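Methods Update: Grasp Selection on a Cluttered Counter

February 2018

The manipulation group has closed the first round of tests on Tandar, its grasp selection method for a single arm with a two-finger gripper. All of the work in this round was done in simulation. The question was narrow: when several household objects share a counter, does it help to score a grasp by what the fingers will pass on the way in, as well as by how well they will hold at the end?

The baseline, Kurus, is the planner most readers of this newsletter already use. It samples candidate grasps on the target, ranks them by contact quality, and hands the best one to the motion planner. If no collision-free path exists, it takes the next candidate and tries again. On sparse counters this is adequate. With close neighbors it spends much of its time rejecting grasps that were never reachable.

Tandar keeps the same sampler and changes the ranking. Each candidate carries a second term, computed from the volume the open fingers sweep over the last part of the approach. Overlap between that volume and a neighboring object lowers the score in proportion to depth. The two terms are combined with a fixed weight, set once on a separate group of layouts and left alone.

Test layouts were built in the Isto kitchen model, which has a stone-pattern countertop and a fixed pedestal for the arm. The objects differ in how they constrain a grasp. A tall, dark item shaped like a pepper mill offers a narrow neck from above. A potato offers a low, smooth surface with few flat contacts. A roll of paper towels is simple to grasp when upright, but once it lies on its side the approach direction depends on its heading. 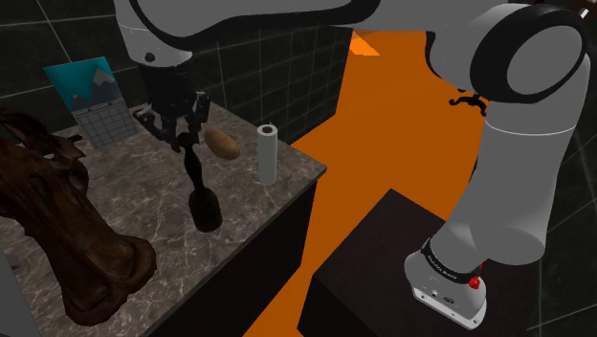 Results

Each planner was run on 54 layouts, with identical starting poses and the same time limit. Layouts with the roll on its side were included on purpose, as they had given the most trouble in earlier work. A trial counted as a success if the target was lifted clear of the counter and no neighbor was displaced past the tolerance.

Kurus succeeded on nearly 50 percent of the layouts. Tandar did better overall, and most of the difference came from trials in which Kurus found a stable grasp but pushed a neighbor during the approach. Where the target stood by itself, the two planners chose the same grasp in most cases, as expected from a shared sampler.

The roll on its side remains the hardest target. The gap between the open fingers has to line up across the cylinder, and an object next to either side of the roll removes part of the usable range. Tandar responds by shifting the grasp along the roll toward the clearer end. This avoids contact but can leave the hold off center, and 5 of the recorded failures were rolls that rotated out of the fingers during the lift.

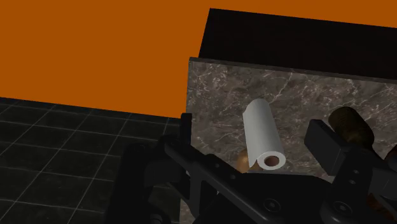
Open gripper at the paper towel roll, with other objects close by. Simulated view.

Two limits should be noted. The swept volume is computed from full object meshes, so the method has not been tested with partial shape estimates of the kind a depth sensor would give. The paper on the roll is also treated as rigid, and a loose outer edge does not bend or catch on a finger as it would on hardware.

The next round will replace the fixed weight with one that depends on target shape, and will add a penalty for off-center holds on long objects. The Partanen contact model will be used for the lift phase in place of the present friction settings. Layout files and planner logs are in the group's shared directory under Tandar, release 2. Results from the next round are planned for the June issue.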